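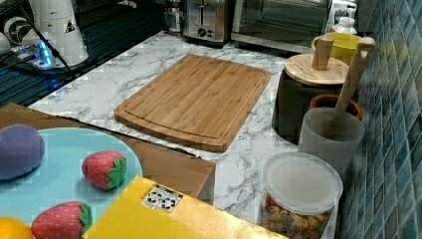
A bamboo cutting board on the test counter, with plush food items on a plate alongside.

Kitchen Tips: What Robot Trials Suggest About Setting Out a Counter

28 Apr 2021
By Parvaneh Mohammadi, Household Methods Unit, Skoltis

Print this page | E-mail this page

The Household Methods Unit has completed a study of how the layout of a kitchen counter affects a robot arm asked to move soft items from a plate to a cutting board. The arm made 500 attempts on ordinary counters, with everyday appliances and containers left in place. Plush food was used throughout so that each item kept its shape from one attempt to the next.

Kourosh Tabrizi, who designed the trials, changed one thing at a time: the angle of the board, the distance to the plate, or the height of the nearest container. Each layout was tried 60 times before the next change. The remaining 200 attempts repeated the layouts that had given mixed results.

The following advice is drawn from the findings and applies equally to people preparing food.

Keep the plate within a hand's width of the board. Longer reaches led to more dropped items.

Place tall utensil holders and canisters to the side or rear of the work area. Long handles that lean over the board should be turned toward the wall.

A board set at a slight angle caused no difficulty. A board that slid did, and a damp cloth underneath is recommended.

Clear containers were the hardest for the cameras to locate. A coloured label or band is helpful.

Leave five centimetres free along the front of the counter.

The full method, including the scoring sheet, will be published in June.

Related items
Choosing and Oiling a Bamboo Board
Storing Dry Goods in Canisters
Gripping Soft Fruit: Notes by Onni Ahonen
Care of Tiled Walls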